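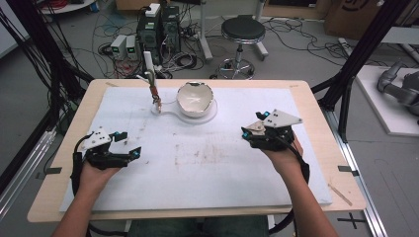 Jedus stand - project report, second part
Product Design Workshop, Alvarado building
11 September 2018

Background

First part covered the sketches and the cardboard mockup, so not repeating that. This part is the table work. Jedus is a small tabletop stand: a flat base, an upright post, a bowl that sits on the base and lifts off. Meant for a desk or hall table, keys and so on. Brief said it has to fit a shelf and be easy to clean. Our group picked the bowl version over the tray version in August and stuck with it.

What we wanted to find out

Does the bowl go back where it belongs without looking for the spot. Does the base slide when you take the bowl off. Can a person get to the bowl from the front with the post standing behind it. The post was the big worry, see comments from the last review.

Setup

Low table, light wood top, big white board over most of it with a clip on the left and right edges. We tried it without the clips one time and the board crept toward the edge, so clips stay on. Board is not clean. It was used before us and the marks in the middle don't come off, tried a damp cloth and then gave up. Should have asked for a fresh one.

Base goes near the far side of the board. We had it closer at first but then your wrists are bent funny and you knock the post. Moved it back and left it there. Seated the whole time, one sitting was 60 minutes and that is too long, shoulders hurt. Would do shorter ones next time.

Procedure

Bowl off, bowl down on the board, bowl back on the base. Then the same from the other side. 14 rounds per sitting. Between rounds the base was pushed back to its pencil line if it had moved. Wrote down: moved or not, tipped or not, post touched or not. Nothing fancy.

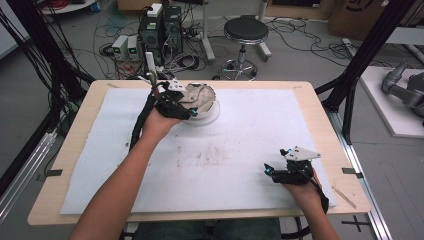
Fig. 1. Round part on the flat base, thin white post behind it.

Results

Base moved in most of the early rounds. Never far, but you notice it. Dust under it made it worse - the board sheds a bit and we weren't wiping it often enough. After wiping between rounds it moved less. We did not measure how much less, which we should of.

Weight: 700 grams for the bowl and base together on the kitchen scale, 730 with the felt dots we tried. Felt dots were a bad idea on this board, they slide. Took them off. Diltow rubber dots are orderd but did not come in time for this report.

Post touched in several rounds, nearly always coming in from the left. From the right it's fine. Front is fine. Nobody tipped the bowl over.

Base shape. The two rounded lobes joined in the middle came from the Dimex template and we kept it because it was quick to cut. The big lobe takes the bowl. The small one was supposed to be for a ring or a spare key,

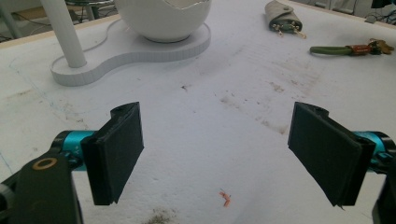 and it does that, but it also gives you something to hold down with the other hand when the bowl comes off. Not planned. We would keep it for that alone. Could be a little bigger.

Rim of the bowl is uneven. Sanding it is on the list.

Problems

- board dirty, crumbs and scraps collect by the base, wipe before every sitting
- pencil lines smudge, use tape
- post too close to the bowl on the left
- sittings too long
- notes from the first sitting got mixed up with the second, so the early numbers are only good as a general idea

Next steps

Move the post back. Rubber dots when they arrive, then the same 14 rounds again on a clean board. Sand the rim. Decide on a color for the base, group is split between leaving it white and a gray. Drawings with the new post position go in the project folder with the rest.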